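What the Folding Table Teaches Us About Automation
Oct 22, 2022

When Briria began automating part of its garment care service in July, staff were told that no positions would be lost. That promise has been kept. It does not settle the matter.

The work has changed. Employees who once folded 400 pieces in a shift now spend much of the day showing machines how folding is done, with gripper tools in their hands. Their skill is being recorded, and the pay scale still lists them as laundry attendants. We believe this is a mistake. A person whose judgment trains a system should be graded and paid for that judgment.

Management replies that the task is simple. Anyone who has tried to square up a soft pair of pants with two padded fingers will disagree.
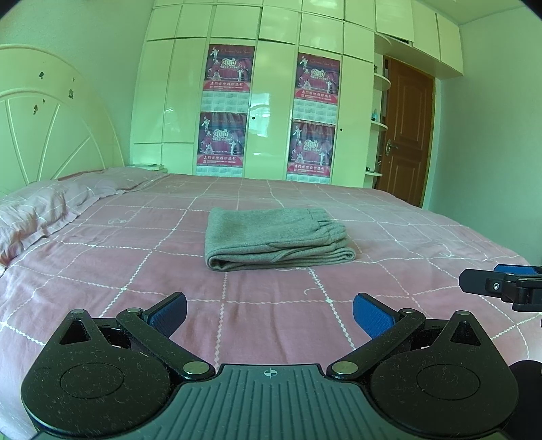 What Employers Owe

Briria and its partner Kikach should take 2 steps before the program expands. The first is a new job grade for those who teach the machines. The second is a limit on continuous gripper work, set with the staff who do it. About 80 employees would be covered at once, and the cost would be modest beside that of the equipment.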